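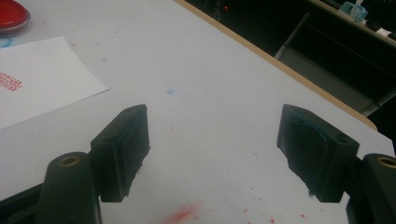

Section 4. Setting up and aligning the mount

We use cookies to remember your preferences and to count visits. Accept / Manage settings

This section covers the Boyer equatorial mount as supplied to members of the Venstead loan scheme. It replaces the leaflet in the box, which was translated in a hurry and has the tripod going together upside down in one drawing. Read it through once indoors before trying any of it in a dark field.

A word on claims. The leaflet promises that the mount will be "aligned in moments". Allow half an hour the first time and ten minutes once you know it. The leaflet also says that the mount "finds any object in the sky". It has no motors. It will find what you point it at.

4.1 Before you start

Choose firm ground. Paving is good, short grass will do, and decking is hopeless, as every footstep arrives at the eyepiece a second later. You need a clear view towards the north, at least from the height of the Pole Star upwards. In the south of England that means a little over 50 degrees above the horizon, higher than most beginners look.

You will need:

- the tripod, mount head and counterweight
- the small hex key taped inside the lid
- a red torch, or a white one with red film over the glass
- your latitude, to the nearest degree

Ignore the compass set into the tripod tray. It sits beside a steel bolt and shows the direction of the bolt.

4.2 Tripod and head

1. Open the legs fully and push the tray down until all three braces are straight.
2. Set the leg marked N towards the north. The mark is a sticker on some tripods and has fallen off others. If yours has gone, it is the leg directly under the metal peg on the top plate.
3. Extend each leg by the same amount. Shorter is steadier. Full extension looks impressive in the advertisements and wobbles badly in practice.
4. Level the top plate using a spirit level. Near enough is fine here. You will read in many places that the tripod must be dead level; for visual use it need not be, provided the polar axis is set properly afterwards.
5. Lower the head on to the plate so that the peg sits between the two side bolts, then tighten the central bolt from beneath, firmly but by hand.

CAUTION: Do not fit the telescope yet. Without the counterweight in place the head can swing round and take your knuckles with it.

4.3 Balancing

1. Screw the counterweight bar into the head and slide the weight on.
2. Fit the safety screw to the end of the bar. Do not skip this, even for a short session.
3. Now attach the telescope and tighten both clamps on the dovetail.
4. Release the right ascension lock while holding the tube. Let go gradually. If the tube drops, move the weight outwards. If the weight drops, move it inwards.
5. Lock right ascension with the bar horizontal. Release the declination lock and slide the tube forwards or back until it stays where it is put.
6. Repeat step 5 with the eyepiece you intend to use. A heavy eyepiece will upset a balance made without one.

Note: some guides advise leaving the mount slightly heavy on the east side. That advice is for motor drives. With hand controls you will gain nothing from it.

4.4 Rough polar alignment

1. Set the latitude scale to your own latitude. Treat the scale as a suggestion. Of the mounts checked at Meddale before they went out on loan, few had a pointer that could be trusted to better than two degrees.
2. Turn declination to 90 degrees so that the tube lies parallel to the polar axis.
3. Find the Pole Star. Follow the two end stars of the Plough, Merak and Dubhe, away from the bowl for five times the distance between them. It is not especially bright, whatever you may have been told at school. The Plough's best stars match it or beat it.
4. Move the whole tripod until the tube points below or above the Pole Star, with no error to left or right.
5. Raise or lower the head using the altitude bolts until the star is in the finder. Always slacken one bolt before tightening the other.
6. Look through the main tube with your lowest power eyepiece and bring the star to the middle.

CAUTION: The altitude bolts are soft and bend if both are tightened against each other. A bent bolt cannot be straightened.

For ordinary looking, stop here. The Pole Star sits within a degree of the true pole, and an error of that size means only that you will touch the declination control now and then.

4.5 Setting circles

The circles are the two engraved rings that are meant to let you dial in an object from its coordinates. They are small, the divisions are coarse and the declination ring slips. They can still get you into the right neighbourhood if you start from a bright star close by.

1. Centre a known bright star.
2. Turn the right ascension ring until it reads that star's figure. Check that you are using the row for the northern hemisphere.
3. Move the tube to the coordinates of your object and look through the lowest power you own.
4. If nothing is there, sweep slowly in a spiral before you blame the list.

A fair first test is Messier 108, a faint galaxy close to Merak. Centre Merak, set the ring and move the short distance across. From Flulcombe in March it is well up by 9 p.m. and shows as a thin grey streak in a moderate telescope. From a town you may well see nothing at all, and the mount is not at fault.

Do not use coordinates from an old atlas without checking the epoch. The pole drifts against the stars, and positions drift with it. One of the loan boxes contains a handsome reprint of a 1918 chart, which is a pleasure to look at and will put you more than a degree out in some parts of the sky.

4.6 If it will not track

- The star leaves the field quickly: the right ascension lock is loose, or you are turning the wrong cable.
- The star drifts steadily north or south: repeat 4.4, steps 4 to 6.
- The view jumps when you let go of the control: rebalance. Do not overtighten the worm screw, which many forums recommend as a cure and which wears the gear.
- The cable turns and nothing moves: the small screw at its collar has worked loose. The spare is part 394 in the loan box.

4.7 Packing away

Remove the telescope first, then the weight, then the bar. Leave the lid of the case open indoors overnight so that dew can dry. Return the hex key to the lid.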